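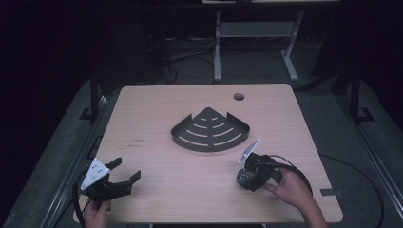 Dandero finally has both its hands! Dandero is what I've been calling the two-armed shelf-stacking robot I'm building in a corner of the shared workshop, and for most of the summer it was one arm, a lot of cable and a spreadsheet. The arms themselves can wait a bit. What I'm doing first is teaching, with a pair of hand-held grippers that use the same jaws the robot will have, so I can do a job myself and record it as I go. The current job is a black metal corner shelf, the quarter-circle sort you'd put shampoo on, and I love it as a test piece. It has a raised lip all the way round, so there's always an edge to grab, but the base is full of curved slots and the pale tabletop shows straight through them in stripes. My first tracking code hated that. It kept deciding the shelf was a dozen thin things lying next to each other.

So October has mostly been repeats. Pick up, turn, put down, again. I set myself a target of 100 good recordings and got there one evening just before the lights-out alarm, then carried on because I was enjoying it (171 now, and yes, my thumbs know about it). Of those I threw away 17, mostly where I'd squeezed a jaw before the recording had properly started.

The best change so far came from Hryhorii Savchuk, who has the bench next to mine and builds camera sliders. He watched me for a few minutes and asked why I always went in from the same side. Fair point! I'd got into a rhythm and the robot would have learned my rhythm along with the job. Now I roll a die before each go and that decides which way the point of the shelf faces.

Cables are still a pain. Each gripper has its own, and if I cross my arms over I have to uncross them the same way or I end up in a knot. I've ordered some lighter ones, 12 mm shorter at the plug end, so they shouldn't catch on my wrist.

Next up is the Zostach controller board, which has been sitting in its box while I argue with myself about power supplies. If it behaves, the left arm gets a go at the shelf on its own, slowly, with my hand on the stop button. I can't wait. I've also got a soap dish lined up for after that, and it's shiny, so the tracking code is going to have opinions.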